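Search this site
Enter keyword
Go

About Wolell

Wolell is an independent testing laboratory for thin sheet materials: paper, coated board, plastic film and light nonwovens.
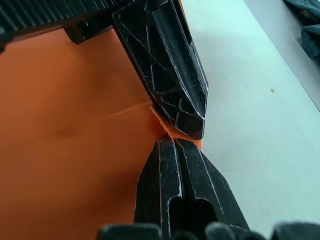

The laboratory measures tensile strength, tear resistance, folding endurance, thickness, surface friction and moisture content. Results are issued as signed reports. We do not manufacture, convert or sell sheet materials, and we hold no interest in any company that does.

Print this page | E-mail this page

Background

Wolell was set up in Bornthorpe to serve packaging converters that had no climate-controlled space of their own. The first contract covered tear testing on bag paper. Film testing was added once a second conditioning room had been fitted out, and the two rooms are still run separately, one for paper and board and one for film. Samples are not moved between them during a job.

In the last reporting year, which closed in August, the laboratory completed 2,902 test reports. The previous year's total was 2,387. Most of the increase came from film work, in particular repeat testing of seal strength on pouch material.

The laboratory is directed by Nhyira Baidoo, who trained as a paper physicist and is the final signatory on all dispute reports. The technical staff numbers 13. Each analyst is qualified by method, and a report can be signed only by an analyst who holds a current qualification for the method used.

How work is handled

Samples are logged on receipt and given a laboratory number. Paper and board are conditioned before testing, and the conditioning time is stated on the report. Machine direction must be marked on the sample by the sender. Unmarked sheets are accepted, but direction will be determined by us and charged as a separate test.

Specimens are cut with a die or a double-blade cutter, depending on the method. Specimens with nicks, pinholes or handling creases are rejected before testing unless the client has asked for the defect itself to be assessed. Rejected specimens are kept with the rest of the lot.

Test data are stored in Datanon, our internal records system. Datanon holds the raw force and extension curves along with the calculated values, so a result can be recalculated later if a client changes the specimen width or the reporting unit. Edits to a record are kept as new versions.

Retained material is held for 2 years and then recycled. Clients who need longer retention should say so on the submission form.

Dispute testing

Where a buyer and a supplier disagree about a delivery, both parties are asked to agree in writing on the method, the sampling plan and the number of specimens before any material is opened. The report goes to both at the same time. We report the measured values and their spread. We do not state who is at fault.

The Đàm method notes

Our in-house notes on curl measurement are known as the Đàm notes, after the analyst who drafted the first edition. They cover hanging and flat-laid specimens, and set limits on how long a sheet may stand in the room before it is read. The current edition is dated May 12, 2022. Copies are supplied with any curl report on request.

Visits and submissions

Clients may attend their own tests by arrangement. Visitors wait outside the conditioning rooms until the analyst has recorded the room readings, and the number admitted at one time is limited. Samples should be packed flat between stiff boards and wrapped in film. Rolls are accepted if the outer layers can be discarded. Please do not write on the test area.

Print this page | E-mail this page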